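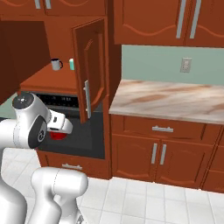
Anidell opens its simulated kitchen to remote drivers

Mon 16 April

Anidell, the robot software company, has begun letting outside operators log in and steer its simulated kitchen robots by hand. The recordings they make will be used to teach robot arms how to handle dishes, starting with loading and emptying a dishwasher.

The program opened this morning to a first group of 100 people. They work from home or from a shared office, using a pair of hand controllers and an ordinary desktop computer. When an operator moves a controller, the arm on the screen moves with it. Squeezing the trigger closes the gripper. Each attempt at a task is saved from start to finish, including the position of every joint, and the ones that pass review are added to the training set.

"We had a good simulator and too few people using it," said Clotilde Pichon, who runs the demonstration team at Anidell. "Our own staff could drive for an hour or two a day before they had to get back to their other work. That was never going to be enough dishes."

The company's staff recorded 1,090 demonstrations over the winter. Of these, 581 were good enough to keep. The rest were thrown out for a range of faults: a mug dropped on the way to the rack, a gripper pushed through a cabinet door, a plate left leaning on the edge of the tub. Some were dropped from the set even though the dish ended up in the right place. In those cases the operator had paused too long or taken a path that a real arm would struggle to follow.

Pichon said the long pauses were the most common problem and the hardest one to train out of people. A person who is unsure where to go next will hold still and think. The robot that learns from the recording picks up the holding still and has no idea about the thinking. In early tests, the arm would reach the front of the dishwasher and stop there, sometimes for the rest of the run.

New operators are now asked to look over the whole kitchen before they press record. They can turn the view, check which doors are open and plan where the dish will go. Once recording starts they are expected to keep moving at a steady pace, and to start over if they get lost.

Tasks in the first round

The opening round has 3 tasks. In the first, the operator picks up a single dish and sets it in an open dishwasher. In the second, the dish is already in the machine and has to be moved to a shelf in a wall cabinet. The third starts with the dishwasher closed, so the operator has to pull the door down before doing anything else.

The kitchens change from one attempt to the next. Cabinet fronts, handles, counters and floors are swapped, and so is the layout. The dishes change too. Anidell says this keeps the robot from learning one room by heart, which happened with an earlier version of the software that was trained on a single kitchen with gray doors. It did well there and poorly everywhere else.

Bastien Hamel, who builds the kitchens, said doors have taken up most of his time this year. A cabinet door that has been left open takes up space the arm might need, and operators tend to notice it late. He decided to leave open doors in a share of the rooms all the same.

"People leave cabinets open at home," Hamel said. "I do it. If the arm has only ever seen a tidy kitchen, it will be in trouble on its first day."

He has also worked on how dishes behave when they touch. In older builds, a bowl pressed too hard by the gripper would shoot off across the room. The fix went in last month and has held up so far, though stacked plates still slide more than they should. Stacks are being kept out of the tasks until that is sorted.

Learning to drive

Operators spend their first two sessions on practice runs that are not saved for training. They begin by moving the arm between colored blocks, then opening and closing a drawer, and then go on to dishes. A reviewer watches the last few runs and signs the person off or asks for another session.

Ursina Nägeli was one of the testers who tried the system ahead of the opening. She had never used a robot before and said the first hour was slow going. Her main trouble was depth. On a flat screen it is hard to tell whether the gripper is above the rack or in front of it, and she missed her first several grasps by a few inches.

"You want to go straight at the thing," she said. "What worked for me was coming in from above, stopping just over the dish, checking from the side view, then going down. After a day I wasn't thinking about it much."

She also found that her wrist got sore from holding the controller at an angle. Anidell has since added a button that freezes the arm so the operator can lower a hand, rest it, and pick up again from a more comfortable position. The frozen time is cut from the recording before it goes to review.

Operators are paid by the hour, at the same rate whether or not a run is accepted. Pichon said an earlier plan to pay for each accepted run was dropped after the testers objected. They said it would push people toward the easiest kitchens and away from the odd ones, and the odd ones are what the team is short of.

From simulator to real arm

The recordings will be passed to Traletti, a partner company that has set up a working kitchen with a real arm in its test hall. Þröstur Mogensen leads the work there. His group will train on the simulated runs first, then add a much smaller number of demonstrations made on the real machine.

For those, a person stands next to the arm and guides it by the wrist, with the motors set loose enough to be pushed around. The method gives a better feel for contact, such as the moment a plate meets the rack, and it is slow. Somebody has to put the dishes back after every attempt. In the simulator the room resets in a second.

Mogensen said he does not expect the simulated runs to carry over cleanly. Real racks bend, real mugs have handles that catch, and the lighting in the test hall shifts through the day. He is hoping the simulated part will teach the arm the general order of the job and how to reach in without hitting the door.

"If it gets to the right place with the dish the right way up, we can work on the last inch ourselves," he said.

His group plans its first full trial in May. The arm will be given dishes it has not seen before, in a kitchen that was not copied from any of the simulated ones. Results will be shared with the operators, including a list of the tasks that went badly, so that more demonstrations of those can be recorded.

Sign-up

Places in the first group are filled. Anidell is keeping a waiting list for the second, which will open after the May trial. Applicants need a steady internet connection and enough free space to move both arms while seated. Controllers are lent by the company and must be sent back at the end of the contract. Left-handed operators can ask for the controls to be switched over, and Pichon said the team would like more of them.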